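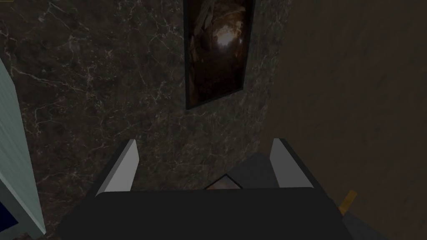 Hilde Declercq wanted to know, before the demo had properly started, whether any of the grasps we were about to watch had been tried on a real arm. The Erkenik presenter said some had. She asked which ones, and he said he would send a list. We are still waiting for the list.

Gokow Two-Finger Gripper with Utix Simulator
Maker: Erkenik
Fingers: 2, parallel
Price as quoted at the open day: $3,690, simulator seat included for 16 months
Shop status: by request only

We don't usually write up a product before we've had it on our own bench. Enough customers asked about the Gokow after the open day on 6 July 2021 that we're putting our notes here, such as they are.

Nearly all of the session was run in Utix. You see the work from behind the gripper, looking out past the fingers into a dim room with a veined marble wall and a picture hanging on it. It looks good. Looks are not what you're paying for, and a simulated room won't tell you how the finger pads wear or what the cable does after a month of bending.

Erkenik says the software ships with 127 rooms. Faisal Sethi asked to switch to one of his choosing and was told the demo machine only had a few loaded. Fair enough, but bring the full set next time.

What we liked: the camera view is easy to follow, and Lotte Timmermans, who had never touched the controls, was driving it in a couple of minutes. The manual is short and readable.

What we'd want before ordering:
- grip force, measured on hardware, with the test method
- a price for spare fingers
- what the simulator costs once the included period ends

The sales sheet says "real-world ready." We have left that line out of our listing until somebody shows us.

Mounting plates for Siriwan arms are sold separately. Ask for Noemi Kapoor if you want to be told when a bench unit arrives. January was mentioned, with no promise attached.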